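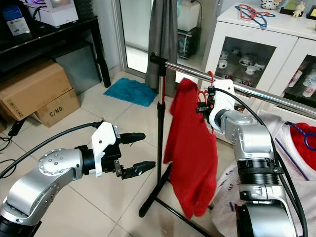
Drumon publishes its first household chores report, and recommends keeping your own hands for now

Jun 1, 2023 – Drumon, which tests domestic and shop equipment for retailers and landlords, has today published the results of a month spent asking two-armed robots to do the jobs people put off until the evening. The short version is that the machines can do some of them, at a pace that will be familiar to anyone who has asked a teenager.

The trial ran throughout May and covered 8 everyday chores, from hanging up clothes to restocking a low shelf. Each was attempted many times over, for a total of 1457 attempts. Of these, 1000 ended with the job done to a standard the testers would accept from a paying guest's host. The others ended in a variety of ways, several of which are set out in an appendix that the company expects to be the most widely read part of the report.

Hanging garments on a rail proved the most instructive task. A clothes hanger is a simple thing with a hook at the top, and most adults manage one while talking on the phone. For a robot, the hook has to be gripped, lifted and brought over the rail while the garment underneath swings about with ideas of its own. Knitwear was worse than cotton shirts. Anything with a wide neck was worse than knitwear.

"People ask me when they can have one at home," said Pao-chu Tai, head of testing at Drumon. "I ask them how they feel about a jumper taking four minutes. Some of them are quite relaxed about it, and I suspect those are the people who leave it on the chair."

Shop-floor work gave the machines a better month. Moving boxed goods from a trolley to a shelf went smoothly once the boxes were all the same size, a condition that Drumon notes is more often met in trials than in shops. Mixed deliveries slowed everything down, and a crushed corner was usually enough to call for a person.

Two control programs were compared during the trial. Tang was the quicker of the two and dropped more. Primo was careful to the point of seeming reluctant, particularly with mugs, but finished more of what it started. Neither was able to pair socks reliably, and the report spends a page and a half on the subject.

Li-hua Lo, who runs the small-shops programme at the retail group Fatby and read the findings before publication, said her members should take them seriously without clearing out the staff room. "A machine that hangs up returned clothes overnight would be very welcome, even a slow one. It has all night. What I can't use yet is one that needs somebody standing next to it – I already have somebody, and she can hang up clothes."

Drumon will repeat the trial with the same chores and the same pass mark. Ironing has been left out again, at the request of the testers.

The full report, including the appendix, is free to retailers and landlords on request from the Drumon press office. Printed copies are limited to 1000.

ENDS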